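Borkel: A Block-Pushing Arm Built in a Shared Workshop
Project report, November

Why we built it

Borkel started as an argument about grippers. Everyone on our team wanted a hand with fingers that open and close, and after a month of broken linkages we decided to see how far we could get with one finger and no grasping at all. Pushing turned out to be a much richer problem than we expected! A block that gets shoved off center will spin, catch on its neighbor or slide off sideways, and the arm has to deal with all of it.

We did the build at the Plindell shared workshop, where we had a bench in the evenings and the use of the lathe until 9 p.m. Our whole budget was 100 dollars a person for four people, and most of that went into motors and the Zestska driver board.

The work surface

Our first table was a sheet of bare particleboard and it was awful. It sagged, and the fingertip dug in on one side and floated on the other. The second version is a flat maple-colored board on top of blue pegboard, and we love it. The holes give us a fixed grid to measure from, so calibration went from a whole evening to 4 minutes.

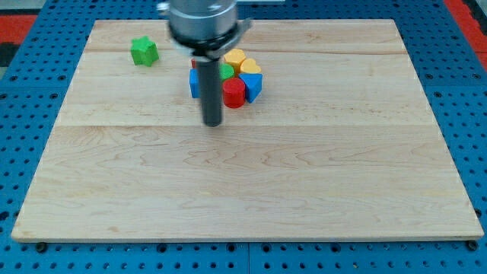
Eklund Team, Build and Motion Control
Student project group, second year

The finger is a plain dark cylinder with a rounded tip. We tried a flat tip first and it snagged on edges. The rounded one glides along a block's side, and it works on the red cylinder and on awkward shapes like the green star and the yellow heart — the heart is still our favorite test piece, because you never quite know which way it will turn.

Testing

We logged 1,040 pushes over the term. Each run begins with the blocks in a tight group, and the goal is to bring one chosen block out to a target spot. Single blocks with open space on all sides are easy now. Tight groups are harder, since pushing one piece moves the rest, and the planner has to look again after every contact. Slowing the finger to 48 millimeters per second near the blocks helped more than any change we made to the code.

What is left to do

The cable at the wrist still rubs when the arm reaches far left, so it needs a proper clip. We also want to try sorting by color next term, and we have already started arguing about where the bins should go.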